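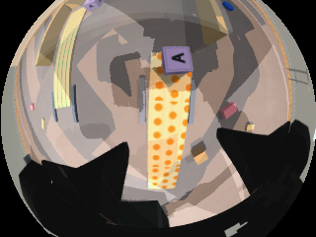

Can I send an essay to an anthology if a magazine has already published it?

mothandmargin

I had a personal essay come out in Kundever last April (the print issue, and they put it on their site too). It's a piece on my grandmother's moth collection and the year I spent trying to draw every one of them, so it's part art, part natural history, part family stuff. It was my first time in a real magazine and I'm still a bit giddy over it.

Now Holmgren has put out a call for an anthology of essays on people and animals, and my piece fits it so well I could cry. The call says "previously published work considered" and then nothing else on the subject. They pay $200 a piece. Kundever paid me $75, and I signed something by email at the time, which I have found, and which says they take "first North American serial rights and non-exclusive electronic archival rights." I know what each of those words means on its own!

So do I still own this thing? Do I have to ask Kundever before I send it, or only if it gets picked, or not at all? And do I need to change it? I've already fiddled with the ending a little, and I have no idea whether fiddling makes it a new essay. I'd rather not make the one editor who has ever liked me mad.

slowblotter

You still own it, and with the wording you quoted you can send it to the anthology without asking Kundever first. First North American serial rights means they bought the right to be the first periodical on this continent to print the essay. They did that, so that right is used up. "Non-exclusive electronic archival" means they can keep it on their site, and you can still let other people publish it. Look for anything in the agreement that says "exclusive" with a time period attached, and if you don't find it, go ahead.

That's the short version. I've sold reprints of my own essays on and off for a good while, so let me give you the longer one too, with the parts I messed up.

Read the whole agreement again, slowly, all the way to the bottom. Magazines love to put the interesting part near the end. What you're hunting for is an exclusivity window. Lots of places ask you not to publish the piece anywhere else for a few months or a year after it comes out. Your essay ran in April and anthologies take forever, so even if there is a window it'll very likely be closed by the time a book shows up, but you want to know the date before you sign something new. My first reprint sale almost fell apart over a window I hadn't noticed, and I had to write a very red-faced email asking for an exception. They gave me one. I was lucky and the editor was in a good mood.

While you're in there, look for a credit line. Some agreements say that any later publication has to mention them, and they'll even give you the wording. If yours doesn't, it's still normal and polite to include one. The usual is "First published in Kundever" plus the issue, and it goes on the acknowledgments page or in small print at the end of the essay. Holmgren will ask you for this if they take the piece.

Then the cover letter. Say up front that it's been published, where, and that the rights are back with you. One sentence will do it. I'd put it in the first paragraph, right after the title and word count, so whoever is reading doesn't have to go looking. Something like:

"My essay first appeared in the spring issue of Kundever, and reprint rights are mine to grant."

Please don't leave it out and hope. I read for a small annual for two years, and when we found out late that a piece had already run somewhere (usually by typing a line of it into a search box) it left a bad taste even though we took reprints all the time! We would have said yes if they'd told us.

About the fiddling. Changing the ending doesn't make it a new essay. I know writers who'll tell you it does if you change enough of it, and I've never heard two of them agree on how much is enough. For a call that's open to reprints you don't need to go down that road at all. If you like your new ending better, send the new ending and say "slightly revised." I've done that and it was no trouble. Just keep both versions in separate files with clear names. I have a folder with three files called "final" in it and I couldn't tell you under oath which one got printed.

On telling your editor: you don't have to, but if it were me I'd drop a note once it's accepted. Editors like seeing their pieces go on to a second life. Mine wrote back with exclamation marks and asked what else I had – which is how I sold the next one. I'd wait for the acceptance though, because "I have sent something somewhere" isn't much of a news item.

One more thing and then I'll let you go. When Holmgren sends their contract, look at what THEY want. For an anthology it should be something like non-exclusive anthology rights, print and ebook, maybe audio. If it says "all rights" or "work for hire," write back and ask for non-exclusive. For $200 you shouldn't be handing over your grandmother's moths for good. Ask nicely, it's a normal thing to ask, and the worst I've ever gotten back was a form reply telling me the contract was standard. (I didn't sign that one. Still a little sore about it, it was a nice looking book.)

penny_typeface

Congrats on Kundever!! I've been turned down there so many times I think they have a stamp with my name on it.

I'm not a rights person, I just wanted to say check the fee. I'm not on top of what Holmgren does at the moment but a lot of anthologies charge $20 or so to read your stuff and for a reprint I personally wouldn't pay that. Also you might want to see if they have a word limit for reprints that's different from the one for new work, I got caught by that once and had to chop 300 words out of an essay the night before the deadline, and it was the best 300 words in it naturally.

I always thought the magazine owned it after they paid you, so I learned something today too.

graksidecommuter

Agreeing with slowblotter on nearly all of it. I'd add a few bits from the other side, as I put together a little regional collection once (people writing about rivers, you haven't heard of it) and had to clear the reprints myself.

The thing that slowed me down most was writers who couldn't find their paperwork. They'd swear up and down the rights had come back to them, and they were probably right, but I had a printer to answer to and I needed something in writing. So save that email from Kundever as a PDF, today, and put it somewhere that isn't your inbox. If the agreement was one of those click-to-accept things inside a submission system, go and copy the text out while you can still log in. I lost three of my own that way when the site I used, Moltden, changed how its accounts worked and I couldn't get at the old messages anymore. I ended up writing to each magazine to ask for a copy. Two answered quickly and one took all summer.

If you can't find the agreement, or it's vague, a two-line email to the magazine fixes it. "Could you confirm that rights to my essay have reverted to me? I'd like to offer it as a reprint, with credit to you." I've sent this and I've received this and it never bothered anyone that I know of. They get these. It won't make your editor mad, so please stop worrying about that part!

Where I'd differ a little with slowblotter is on timing. If the editor is someone you're on friendly terms with, I don't see the harm in mentioning it before you send. They sometimes know the people on the other end, or they'll tell you whether the anthology is any good to work with. Small world and all that. But that's a matter of taste and you won't be breaking a rule either way.

Did Kundever run any of your drawings with the essay? Your post mentions drawing the moths and I got curious. Art is usually covered separately from the text, sometimes with a separate line in the agreement and sometimes not mentioned at all, and if Holmgren wants to use the drawings that's its own permission and (I'd hope) its own bit of money. Ask before you send high-resolution files to anyone. And if the magazine's designer cleaned up or laid out your drawings, use your own original scans for the reprint and leave their layout alone, as the layout is their work.

Same goes for the text, come to think of it. Send Holmgren your own document with the agreed edits in it. Don't send the magazine's page as a PDF unless the call asks for it. Some do, as proof of publication, and then you send both.

mothandmargin

Thank you all so much, this is exactly what I needed. I went back and read the whole email and there IS a window, six months from publication, in the second to last paragraph, right where slowblotter said it would be. So I'm past it. There's a credit line too and they've even written it out for me.

They did run two of the drawings, small, and the agreement doesn't say a word about them. I'll write and ask. I've kept my new ending and I'm going with "slightly revised."

penny_typeface – no reading fee on this one, I checked! And the word limit is the same for everybody. Sorry about your 300 words.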